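Remote demonstrations in the simulated kitchen: replay does not match the recording

Posted by Beca Probert
Category: Teaching by demonstration

Our department is preparing a set of demonstrations in the Granik kitchen environment. An operator moves the arm with a hand controller, and the session is stored for later training. We have recorded 89 sessions of tasks at the island counter since February. When a session is played back from the stored commands, the arm follows the expected path at first, but by the end the gripper is in the wrong place and the object is missed. 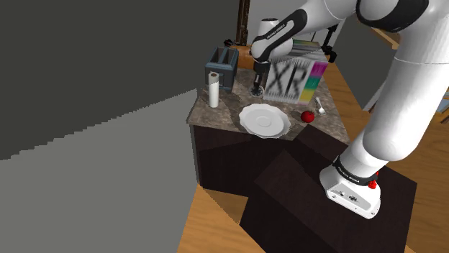
The fault is more frequent when the gripper has to work close to other items on the counter. Sessions in which the arm moves through open space replay correctly. The longest affected session contains 2428 steps, and the drift becomes noticeable at step 2304. I should be grateful for advice on whether these recordings can be kept, or whether the operators must repeat them.

3 replies

Wyn Lewis
Please confirm first which values are being stored. If the file holds only the movements requested by the operator, small differences in contact will build up during playback, and a light touch against a plate or a glass is enough to send the remainder of the session off course. The usual remedy is to store the full state of the simulation at every step — joint positions, object positions and gripper opening — and to restore that state when the images are produced. Sessions that already include the state may be kept. Those without it should be replayed once, checked against the task condition, and withdrawn if they fail.

It is also advisable to record the random seed and the physics time step with each file. We lost a number of sessions at Bevan through a change of time step between two versions of the software.

Ralari
Try slowing the operator down. It worked for us.

Roltton
I agree with the first reply. Operators should also be asked to pause for 10 steps before closing the gripper and again before lifting. The pauses can be trimmed afterwards. Slower movement alone will reduce the drift but will not remove it, and very slow demonstrations are harder to learn from.

Beca Probert
Thank you. The state was stored for the later sessions only. The earlier ones will be replayed and checked as suggested.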